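Utilizamos cookies para melhorar a sua experiência neste site. Ao continuar a navegar, aceita a nossa política de cookies. Aceitar Recusar

Pesquisar no site... Pesquisar

Como preparar a célula simulada de dois braços para a transferência entre recipientes

Maio de 2019

Este guia explica como configurar a célula virtual Jollance para a tarefa de transferência: um objeto pequeno sai do recipiente rosa e é pousado no tabuleiro azul-turquesa. Parte-se do princípio de que o simulador já está instalado e de que o modelo dos dois braços abre sem erros. Quem ainda usa a versão de novembro deve atualizar primeiro os ficheiros da mesa, porque os suportes da estrutura mudaram de posição.

1. Carregar a mesa e as bases

Abra o projeto Nanix e carregue a mesa castanha com a estrutura cinzenta. As duas bases ficam junto à borda de trás, uma de cada lado do centro. Não as mova à mão. Se uma base aparecer deslocada, apague-a e volte a carregá-la a partir do ficheiro da célula.

Os cabos pretos atrás das bases são apenas visuais e não têm colisão. Se pousar algum objeto nessa zona da mesa, ele vai atravessar o cabo sem que surja qualquer aviso.

2. Colocar os recipientes

O recipiente rosa fica perto do meio da mesa. O tabuleiro vai à frente dele, mais próximo da borda dianteira, com uma faixa estreita de mesa livre entre os dois. O lado comprido do tabuleiro fica orientado de trás para a frente.

Fixe ambos os recipientes à mesa antes de iniciar a simulação. Sem esta fixação, um toque da garra na parede pode arrastar o recipiente, e as posições gravadas deixam de servir.

3. Ajustar a descida da garra

Escolha o braço esquerdo como braço ativo e deixe o direito em espera, com a garra aberta e fora da zona dos recipientes. Faça descer a garra esquerda em modo passo a passo, com incrementos de 10 mm até à altura da borda e incrementos menores a partir daí.

O ponto mais delicado é o canto traseiro do recipiente. Quando o objeto está junto à parede, as pontas dos dedos têm pouco espaço para entrar. Rode o punho antes de descer e não corrija a rotação com os dedos já dentro do recipiente. Se o simulador assinalar contacto com a parede, suba, afaste a garra e repita.
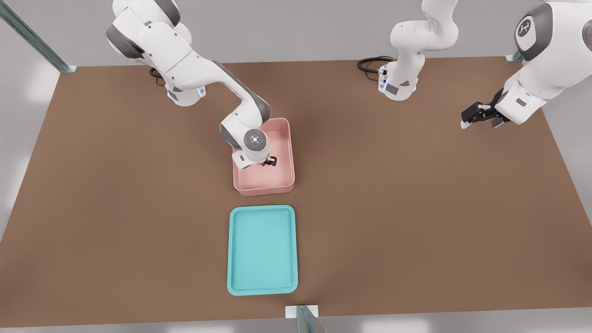

4. Definir a posição de espera

Cada braço precisa de uma posição de espera própria. Nesta posição a garra fica aberta, acima da mesa e afastada do recipiente, de modo que o outro braço possa trabalhar sem risco de choque. Grave as duas posições com nomes diferentes. A Ida Böttcher usa "espera_E" e "espera_D", e os scripts deste guia seguem essa convenção.

As posições não têm de ser simétricas. Importa que nenhum dos antebraços passe por cima do recipiente e que os dois braços consigam lá chegar a partir de qualquer ponto do ciclo.

Para o arranque, coloque o objeto no fundo do recipiente, afastado das paredes, e deixe o tabuleiro vazio. Mande os dois braços para a espera e só depois grave o estado inicial. 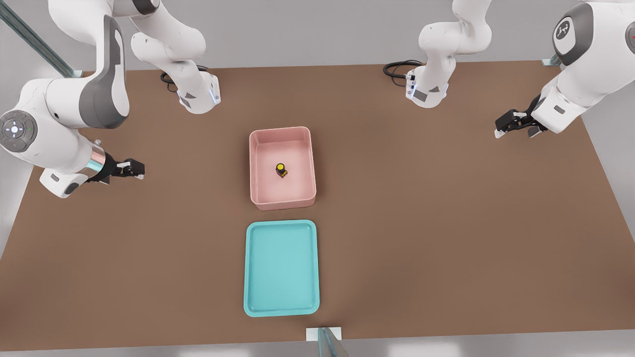

Guarde este estado com o nome "inicio" e confirme que o comando de reposição o recupera por completo, incluindo a abertura das garras. Uma reposição que só devolve as juntas ao lugar deixa o objeto onde ele caiu, e o ciclo seguinte começa errado.

5. Testar o ciclo

Corra sete ciclos seguidos à velocidade reduzida e veja o registo de contactos no fim de cada um. Um contacto breve entre os dedos e o objeto é normal. Contactos entre a garra e a borda do recipiente indicam que a altura de aproximação está baixa.

Se o objeto escorregar durante a subida, aumente o tempo de fecho para 400 ms antes de mexer na força. O Timo Strobel recomenda alterar um único parâmetro de cada vez e anotar o valor anterior no ficheiro da célula.

Terminados os testes, reponha a velocidade normal e exporte a configuração para a pasta Greenwood.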